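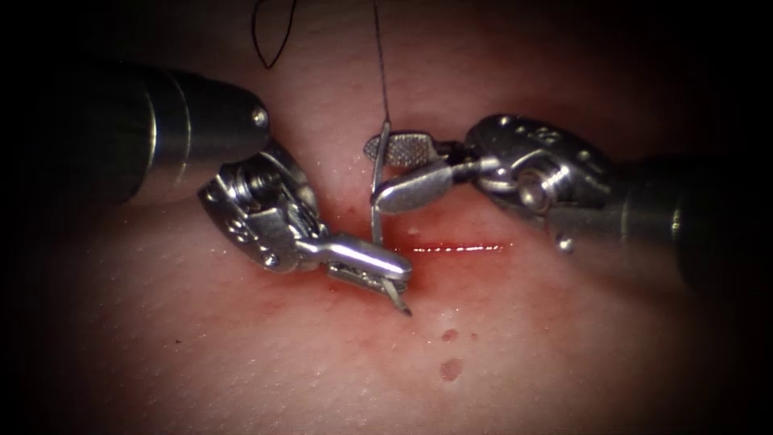 10/12/2020
Ursina Eder

Unit 4: Light that leaves things out

Stage lighting starts with a dark room, and most beginners spend their first hour trying to get rid of it. They hang every lamp the house owns, push every fader up, and end with a stage that looks like a supermarket at opening time. Resist. A single pool with soft borders tells the audience where to look. The same goes for a close view of a curved needle on a pale pad: the middle is lit, darkness has the rest, and your eye goes to the needle without being asked. Shiny metal helps too, as the highlights along a polished tube tell you it is round. Remember that when the props department hands you a gray sword.

Terms for this week

Throw: the distance from lamp to subject. Longer throw, wider pool, weaker light. Students who learned this in July have had time to forget it.

Spill: light that lands where you did not want it, usually on the front row or the conductor's head.

Falloff: how quickly a pool fades toward its border. A hard border says "nightclub." Use it if you are lighting a nightclub.

Angle: light from straight ahead flattens a face. Light from below makes everyone a murderer. Start high and off to one side, then argue.

Case: Paltalero, Act Two

Read Marlies Zwahlen's cue sheets before class. There are 142 cues in the show and 9 of them matter. Find those and be ready to defend your list. Cue 88 is a candle that takes four lamps to fake, and the real candle would have been cheaper, but the fire marshal had views.

For next time

Light one chair using two lamps. The chair should look as if somebody has just left it. Last year's class mostly produced chairs awaiting questioning by the police. Bring a sketch of your plot, in pencil, with the throws marked. Colored gels stay in the drawer until Unit 6.

Last updated: 10 a.m., before the projector was fixed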